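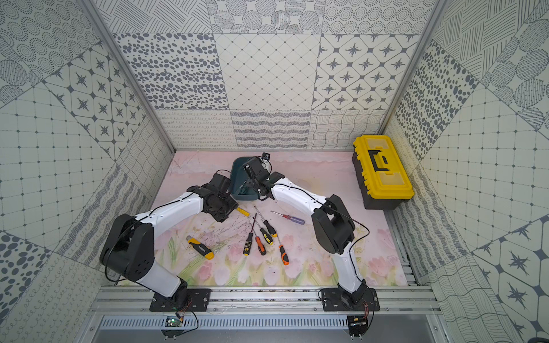
Kenneth Baxter replied on his form that he had owned four tape measures and could lay his hands on none of them when a shelf needed putting up. Similar remarks came up often enough in the written answers for us to treat the loss of small tools separately from loss of larger ones.

4.2 Where tools are left

Of the 201 households in Gourlay and Skukadach that returned the April form, 83 kept their hand tools in more than one room. The kitchen drawer was the usual second place, followed by the cupboard under the stairs. Households with a shed did no better than those without. Several reported that the shed was too far to walk to for a single screwdriver, so the screwdriver stayed indoors and was later bought again.

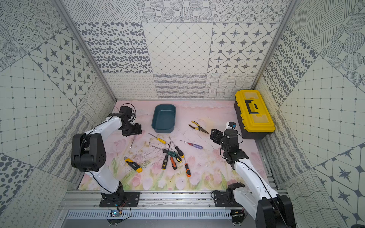

Figure 2. Hand tools lying on a tulip-printed mat, with an empty open-topped tray.

An open tray was the most common container, ahead of the lidded box. Flora Urquhart kept both, and wrote that the box was for tools she was sure about and the tray was for everything else. We did not ask about labels. In 21 households one person put the tools away and a different person used them, and these gave the longest search times.

4.3 Surfaces and searching

Respondents were also asked what they put tools down on while working. Floors and worktops were named most. A smaller group of 11 mentioned patterned rugs or lino, and most of that group said they had missed a small item that was lying in plain sight. The number is too low to test, and the form did not ask about lighting or eyesight, either of which could matter more than the pattern. 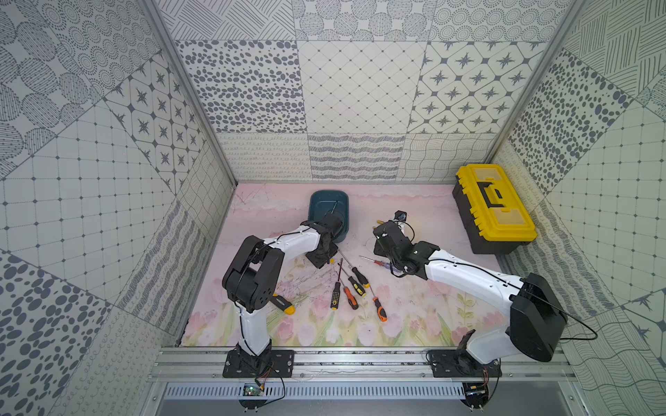
Figure 3. Wall panels in mixed grey-and-white patterns above a printed floor mat.

Plain surfaces were not free of complaints. Two households had lost drill bits on a bare concrete floor, in both cases under a freezer. Answers on this question are listed by household in Appendix B.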